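Programmes > Clultutell > Partner reports > Ikent

Progress report: cloth handling from hand-held demonstrations
November
By Talha Talpur, Ikent

This report covers the second period of the Clultutell grant. The aim of the project has not changed. We wish to find out if a policy for handling cloth can be learned from demonstrations which people record with a hand-held gripper, and then be run on a robot arm without recording anything on the arm itself.

Demonstrations

At the start of the period we had planned for 300 demonstrations. We have now 569 which passed our checks. The increase comes mainly from a shorter procedure between two recordings. Before, the operator had to stop, save the file and fill in a form by hand. Now the operator says a start word and an end word, and the form is filled in once at the end of a session. Fouzia Farooqui wrote this part of the software, and it is used also by our partner Cheema for their own data.

A demonstration passes the checks when the position of the gripper can be recovered for its full length and when the opening of the fingers is recorded without gaps. The most frequent reason for rejection is still the first one. Large plain cloth causes the difficulty. When the gripper comes close to a sheet, the sheet fills much of the view and there is little texture to track. The hall behind gives good points, such as the ceiling lights, but only as long as they remain in view.

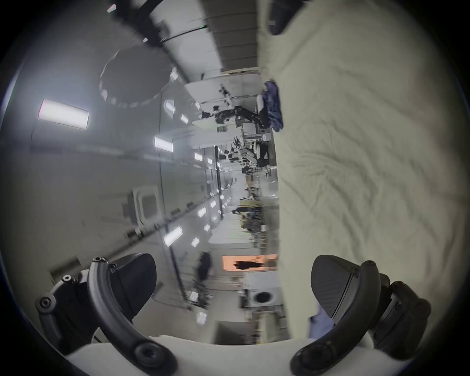

Fouzia Farooqui objected to this reading of the rejections when the draft was passed round, saying that the plain cloth explains the slow losses of tracking but not the sudden ones, which in her opinion come from turning the wrist too fast. She asked that both causes be reported separately. We have accepted this. From the next report the table of rejections will have one line for loss near cloth and one line for loss during fast rotation.

Method

We made two changes to the method. The first concerns how the motion is expressed. In the earlier version the policy gave positions with respect to the place where the demonstration began. Small errors in the recovered path then grew during a long fold. The policy now gives each movement with respect to the present position of the gripper. This made training simpler and we did not find a task where it was worse.

The second change concerns the edge of the cloth. We added a small network which marks the nearest edge in each view, and its output is given to the policy together with the picture. It was trained on views which we labelled by hand, and this labelling took longer than I had foreseen in the work plan.

Results

We tested both versions on the arm with the same task, which is to grasp a sheet by its edge and draw it flat. Each version was given 30 trials. The earlier version completed 12 of them. The new version did better, but I prefer not to give its number here, as during several of its trials the arm was stopped by a safety limit which was set too low. These trials must be repeated with the correct limit. The full result will be sent as an addendum.

The failures we have reviewed so far are mostly of one type. The fingers close too early, above the cloth, and the arm then continues the movement with nothing in its grip. It does not notice this. We are considering a simple measure of finger opening after the grasp, so that the arm can try again.

Problems and delays

The comparison at the Ondstead site has not started. The arm there needs a different mount for the fingers, and the first mount we made was bending under load. A stiffer one is ordered. I expect the delay to be absorbed in the next period, and no change of budget is asked.

Next period

We will repeat the trials, send the addendum, and begin at Ondstead as soon as the mount is fitted. We will also collect demonstrations with patterned cloth, in order to see how much of the tracking loss goes away when texture is present. Fouzia Farooqui will lead this part.

0 comments | 3 shares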